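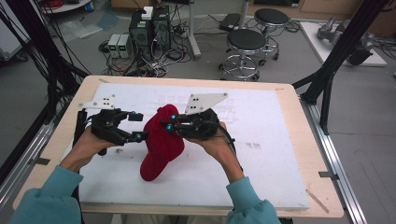
Small knits and felt pieces lose their shape in the wash more often than they wear out. Most of the trouble can be fixed at the folding table with a pale board, good light and a few spare minutes. I work on a white foam board like this one because lint and stray threads show up on it, and a deep red sock shape is easy to see against it from any angle. Hold the piece at both sides, ease it out from the middle, and leave the rounded end until last. Don't pull on the ribbing.

Reds get washed on their own the first 2 times, in cold water. After that they can go in with other dark colours. Dry them flat in the shade, never over a metal rail, which leaves a ridge.

Caps need a bit more care. Wipe the sweatband with a damp cloth, then stand the cap crown up on a clean towel and press the panels out from the inside with your fingertips. Leave it for 60 minutes before you touch it again. If the brim has gone flat, curve it by hand while the cloth is still slightly damp.
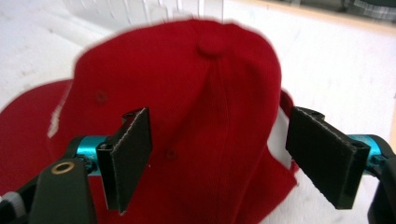 Red cap set down on a white surface, button at the top of the crown.

Store caps in a single row on the shelf, brims all facing the same way.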